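Capítulo 13
Lixo em órbita: o que sobe e não desce

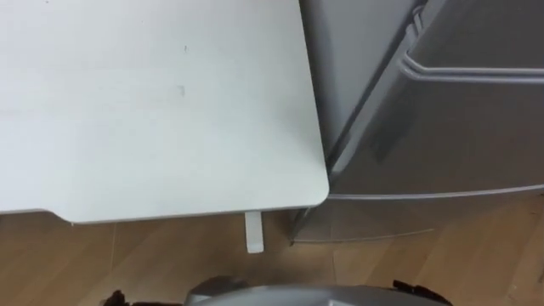
Figura 13.1. Tampo de mesa branco, com o canto da frente arredondado, ao lado de uma geladeira.

Quando comecei a dar aula de astronáutica básica, eu deixava este assunto para o fim do semestre, espremido entre a revisão e a prova. Os alunos chegavam cansados, eu também, e a gente passava correndo por uma tabela de altitudes que ninguém lembrava depois. Um ano resolvi inverter tudo e abrir o curso com os detritos. Foi o melhor semestre que já tive! Choveram perguntas, metade delas eu não sabia responder na hora, e boa parte deste capítulo nasceu justamente do que fui estudar em casa por causa delas.

Neste livro o capítulo acabou ficando no meio, porque você vai precisar do que vimos sobre órbitas circulares e arrasto atmosférico. Se pulou o capítulo 11 (acontece, eu também pulo capítulos), volte pelo menos à seção sobre decaimento orbital antes de seguir. Dá para ler em uns bons minutos de ônibus.

13.1 De que lixo estamos falando

Detrito espacial é todo objeto feito por gente que está em órbita e já não serve para nada. Entram aí satélites desligados, estágios de foguete que cumpriram seu papel, tampas de lente, parafusos, lascas de tinta e os cacos de tudo isso quando alguma coisa explode ou bate em outra. Meteoroides ficam de fora da definição, embora também furem painéis solares. Eles são naturais e passam pela vizinhança da Terra em torno do Sol, enquanto o nosso lixo fica dando voltas e voltas no planeta.

Um aluno me perguntou uma vez se ferramenta perdida em caminhada espacial contava. Conta, sim. E luva também. Já houve as duas coisas.

Costumo separar os detritos pelo tamanho, e peço que você faça o mesmo nos exercícios, porque o tamanho decide o que se pode fazer a respeito. Os grandes são os que os radares e telescópios em terra conseguem acompanhar um por um, com órbita calculada e número de catálogo. Os pequenos são aqueles contra os quais uma blindagem bem projetada aguenta. O problema mora no meio: pedaços difíceis de rastrear e grandes demais para a blindagem. Para esses só temos estatística, e estatística é um consolo meio frio quando o satélite é seu.

13.2 Um catálogo para trabalhar

Ao longo do capítulo vamos usar um catálogo didático, que chamei de Umora. Ele lista 3.482 objetos, cada um com altitude do perigeu, altitude do apogeu, inclinação e uma estimativa da razão entre área e massa. Montei o Umora com valores simulados, para que caiba numa planilha comum e ninguém precise brigar com formato de arquivo. Quem quiser brigar com formato de arquivo terá sua chance no capítulo 15.

Abra a planilha e faça um gráfico do número de objetos por faixa de altitude. Faça mesmo, não fique só lendo! Você vai notar que os objetos se amontoam em certas faixas da órbita baixa, aparecem mais espalhados nas altitudes médias e voltam a se juntar lá em cima, perto da órbita geoestacionária. Cada amontoado tem sua história. As faixas baixas são boas para observar a Terra e para comunicação com pouco atraso, então todo mundo quer ir para lá. A geoestacionária é boa porque o satélite parece parado no céu, e a antena de quem está no chão pode ficar parada também.

Agora pense no que acontece com um objeto abandonado em cada uma. Na parte mais baixa da órbita baixa ainda existe um restinho de atmosfera, que vai roubando energia até o objeto descer e queimar. Subindo um pouco, esse mesmo processo passa a levar décadas, depois séculos. Na geoestacionária não há atmosfera que ajude, e a prática recomendada é gastar o último combustível para empurrar o satélite para uma órbita um pouco mais alta, a tal órbita cemitério. Sempre achei o nome meio dramático, mas pegou.

13.3 Por que a velocidade manda em tudo

Em órbita baixa um satélite viaja a sete quilômetros e meio por segundo. Se outro objeto cruza o caminho dele num plano orbital diferente, a velocidade relativa pode ser ainda maior do que isso, quase o dobro no caso de um encontro de frente. E a energia cinética cresce com o quadrado da velocidade — você já sabe disso desde o ensino médio, só que lá os exemplos eram com carrinhos sobre trilho de ar e ninguém saía machucado.

Por isso um parafuso faz estrago. O choque acontece depressa demais para o material se deformar como numa batida de automóvel: os dois corpos se comprimem, esquentam e se estilhaçam, e cada estilhaço segue numa órbita própria, parecida com a original mas um pouquinho diferente. Com o tempo, a nuvem compacta do começo se estica ao longo da órbita e depois se abre numa casca em volta do planeta. Vamos calcular essa dispersão na seção 13.6, com o exemplo do satélite Mockus.

O Mockus, aliás, é o nosso azarado oficial. Ao longo das próximas páginas ele perde contato, é atingido, tem a bateria rompida e fica sem combustível, às vezes mais de uma coisa no mesmo exercício. Tenho carinho por ele.

13.4 A reação em cadeia

Imagine que a quantidade de objetos numa faixa fica tão grande que os choques produzem cacos mais depressa do que a atmosfera consegue limpar. Os cacos novos provocam outros choques, que provocam outros cacos. Mesmo que os lançamentos parassem de repente, a população naquela faixa continuaria crescendo. É um processo lento, coisa de muitos anos, bem diferente do que o cinema mostra. Meus alunos costumam ficar um pouco decepcionados com isso.

Para brincar com a ideia, vamos acompanhar a constelação Tudau, com 36 satélites idênticos na mesma altitude, operada pela empresa Luvska. Em cada problema você muda uma coisa: a taxa de falhas, a altitude, o prazo para retirar de órbita um satélite que parou de funcionar. O modelo é simples, uma equação diferencial com um termo de entrada, um termo de saída e um termo quadrático para as colisões. Fique de olho no termo quadrático. Ele quase não aparece no começo, e muita gente boa o despreza na primeira tentativa e acha que acertou.

Uma pergunta para ir pensando: se a Luvska baixar a altitude da constelação, os satélites mortos caem mais cedo, mas os vivos gastam mais combustível para se manter no lugar e duram menos, o que pede mais lançamentos. Existe uma altitude melhor? Depende do que você resolver contar como custo, e na discussão em sala isso costuma esquentar bastante.

13.5 Antes de seguir

Para acompanhar o resto do capítulo você vai precisar do seguinte:

A planilha Umora aberta e o gráfico da seção 13.2 já feito.
A fórmula do período orbital, do capítulo 9.
O modelo exponencial de densidade da atmosfera, do capítulo 11.
Uma calculadora, ou qualquer linguagem de programação de que você goste.

Atividade de aquecimento (40 minutos, em dupla)

a) Escolha na planilha um objeto da órbita baixa com perigeu e apogeu parecidos e calcule o período dele.

b) Repita a conta para um objeto da faixa geoestacionária e compare os dois resultados com a duração de um dia.

c) Estime, sem fazer conta nenhuma, qual dos dois vai cair primeiro. Anote o motivo em uma frase e guarde o papel. Vamos voltar a ele na seção 13.7, quando entrar a razão entre área e massa, e é bem provável que alguém da turma queira mudar de resposta.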